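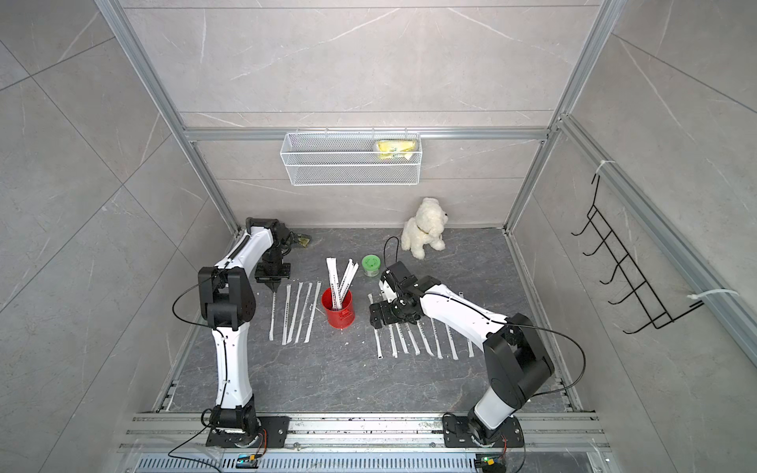 Two-arm cell with straws and cup, Ondell open day, June.

XEspinoza
Members who attended are invited to post their observations. The straw demonstration ran at 2 and was repeated later.

duda_maint
The cell was well presented. I would question the choice of wrapped straws, as a paper wrapper is easier to grip than bare plastic.

Steltar9
I respectfully disagree. A thin wrapped straw lying flat on a hard floor is a demanding pick for a parallel gripper.

duda_maint
Perhaps so. No cycle times were offered to our group of seven, however, and I did ask.

XEspinoza
Your request has been forwarded to Ondell. Any figures received will be posted in this thread.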